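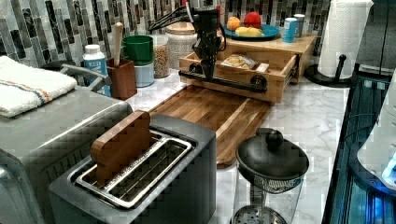
News > Saarela > Kitchen and Home

June
By Tyyne Salminen, Saarela

SAARELA BRINGS BACK THE BREAD DRAWER, AND I COULDN'T BE HAPPIER

I've been going on about bread drawers for so long that my friends have started changing the subject, so it gives me enormous pleasure to tell you that we're finally making one. It's called the Plurkis, it goes on sale this month, and it's a wooden box for your worktop with a proper pull-out drawer in the front and a flat top you can put things on. That's the whole idea!

If you don't know us, Saarela is a small workshop with a shop on the front of it. There are 15 of us when everyone turns up. We make things for kitchens, mostly out of wood, and we've been at it long enough to have opinions about spoons.

The Plurkis started with my own kitchen, I'm afraid. I had a roll-top bread bin, the sort with the shutter that jams halfway, and you couldn't stand so much as an egg cup on it because of the curved lid. So the loaf had a big lump of worktop all to itself and the fruit had to live somewhere else (on top of the microwave, in my case, where I forgot it). I drew a square box with a drawer on the back of an invoice and gave it to Lauri Laaksonen, who runs our workshop, and he told me the drawer was too shallow. He was right. A bagged loaf wants more height than you think once the end is twisted up.

We went through 6 versions after that. The second one had a lift-up lid, and everybody hated having to clear the top before they could get at the toast. The fourth was lovely but so deep that it stuck out over the edge of a normal worktop. By the time we got to the last one, the drawer was coming out smoothly with one hand, which matters a lot at breakfast when the other hand has the butter knife in it.

"I wanted the drawer to take a loaf in its own bag, with a bit of room left down the side for the odds and ends," Lauri told me when I asked him for something to put in this release. "Yeast, a packet of seeds, whatever you've got. People always have a little packet of something."

They do, too. We lent early ones out to households in town and I popped round to nearly all of them (any excuse for a cup of tea). Every single drawer had bread in it, and nearly every one had something else as well. Up on top it was mostly fruit on a plate, an orange or two and a banana, with a couple of cups next to it. I've ended up doing exactly the same at home. The cutting board stays on the worktop in front, so I can slide the drawer out, take the loaf and slice it right there without walking about dropping crumbs.

Rachid Abdel Hamid had one for the whole of the spring, in a kitchen with four children in it, and he sent me this: "We used to lose the bread. Now it's in the drawer and they can all reach it, so I only lose the bread by them eating it."

A few practical bits, as I know shops will ask. It comes in one size and arrives in one piece, with nothing to screw together. The drawer lifts right out, so you can tip the crumbs into the sink and give it a wipe. Please don't put it in the dishwasher. (Somebody will, and I'll get a sad email.) It's happiest a little way along from the toaster and the kettle, out of the steam.

The first batch is 3,000 boxes, by some distance the most we've ever made of anything. Heikki Rautiainen has been stacking them at our Tranderholm store and would like me to mention that he has no room left for anything else. Please help him out. Of those, 265 are set aside for people who put their names down over the winter, and if you're one of them you'll have an email from us with your collection time or delivery slot. Do check your junk folder.

You can see the Plurkis at the Saarela shop and at Zodisard, where Arvo Harju has cleared a whole counter for it and is baking rolls in the mornings so there's something to keep in the drawer. Go before eleven if you want one of the rolls.

Shops and journalists who'd like to borrow a Plurkis, ask about stock or come and see the workshop can get hold of me, Tyyne Salminen, through the Saarela shop. I'm at my desk until four most afternoons, and if I don't pick up, leave a message with Lauri and ask him to write it down.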